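Fitting the finger pads on the hand-held gripper

Before you start, print the jaw mount and let it cool fully on the plate. I print mine in the shared workshop with 64 % infill, which takes longer but the part does not bend when you squeeze.

1. Clean the two faces of the mount with a flat file. Do not round the edges.

2. Glue one pad on each face, with the texture to the inside. Press for 5 minutes. Ngozi Isah uses double-sided tape for this – it also holds, but you must change it often.

3. Close the jaws slowly and look from above. The pads should meet in a narrow notch. If one pad sits higher, take it off and glue again.

4. Push the mount into the body and tighten the screws by hand only. The plastic threads break easily, I lost two bodies like this.

5. Stick the grip strip on the body where your palm rests.

For the first test, put some small things on a table with free space on all sides and walk to it with the gripper in your hand. Begin with light blocks. Write down which ones slip, then compare after you have changed the pads.

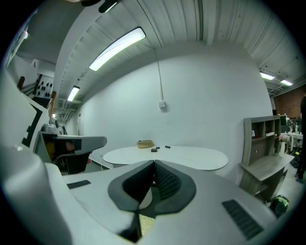 Gripper with both pads fitted, test table behind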